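Review: Manent black fleece throw, large size

Jun 17, 2022

I bought this throw after the old one from my sofa became so thin that I could see the cushion through it. I wanted a big one, black, with no pattern, and I did not want to spend much. In the shop Warna I found the Manent. It had 2,469 ratings on their site when I ordered, and I read more of them than is healthy. Most people wrote about softness. Very few wrote about washing and folding, and for me these are the important questions, so I will write mostly about them.

The first impression was good. The throw arrived rolled, with a paper band, and it had a light smell of the warehouse which went away after one night on the drying rack. The fabric is fuzzy on both sides, so there is no wrong side. The edge is simply turned and sewn with one line of stitches. My last throw had a satin border and it looked more elegant, but the border became twisted after the washing and never lay flat again. I prefer the simple edge.

The color is a true black. In daylight, next to my dark gray sofa, it does not look brown or blue. I mention it because I once had a blanket from Bucur which was also called black and in the sun it was clearly navy. That one is now in the car.

Now the lint. Black fleece takes everything. Bread crumbs are easy, you shake it from the balcony and they are gone. White thread, cat hair and the small pieces from paper tissues are another story. Before the first wash it also gave some of its own fibers, and I found them on a light sweater and on my socks. I washed it alone, cold, with little detergent, and cleaned the filter of the dryer two times. After this it became much better. Please do not wash it together with towels. I did it once in September with a different throw and I was picking off white dots for many evenings.

Folding is the part where I have to complain a little. The fabric is big and slippery against itself, and when you hold it only by one corner, the weight of the rest pulls it out of shape. What works for me is to lay it on the bed, find the edge, pinch the fold and walk with it to the other side. You must take both layers together. If you catch only the upper one, you get a crooked package with a tail hanging out, and you can start again. 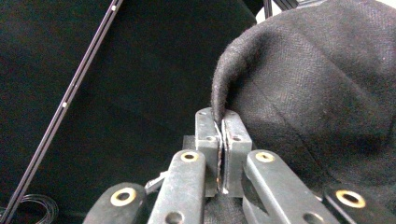

When it is folded in half two times and then rolled, it fits in the basket beside my sofa, but the basket is then full. If you have a small apartment, think where it will live before you order the large size. On a shelf it slides slowly forward and one morning you find it on the floor. I now put the folded side to the front and it stays better.

About the warmth: it is a middle blanket. For the evening with a film it is enough, also when the window is a little open. In the winter I used it on top of a thin duvet and it was pleasant, but alone it would not be enough for me at night. It does not make me sweat, which I cannot say about the heavier one from Vilcombe that my sister has. The Vilcombe is thicker and feels more expensive, and it costs 43 dollars more. It also needs very long to dry. I tried both on the same sofa before I decided, and for everyday use I took the lighter one.

How it looks after some months: the surface is a little flatter in the place where I sit, and there are small balls near one corner. I removed them with a fabric shaver on the lowest setting. The stitches on the edge are all in place. There was one loose thread from the beginning, I cut it and nothing opened. I did not see that the black became gray, but I never wash it warm and I dry it in the shade when the weather allows.

Good:
The black is really black
Both sides are the same
Simple edge that stays flat
Light for its size

Not so good:
Shows every hair
Loses fibers before the first wash
Not easy to fold for one person
The care label is stiff and scratches the neck, I cut it off

I give it 4 stars from five. If you have a white cat or you want to put it on a pale sofa, take the beige one, I have seen it in the shop and the fabric is the same. I would buy the black again, but maybe one size smaller.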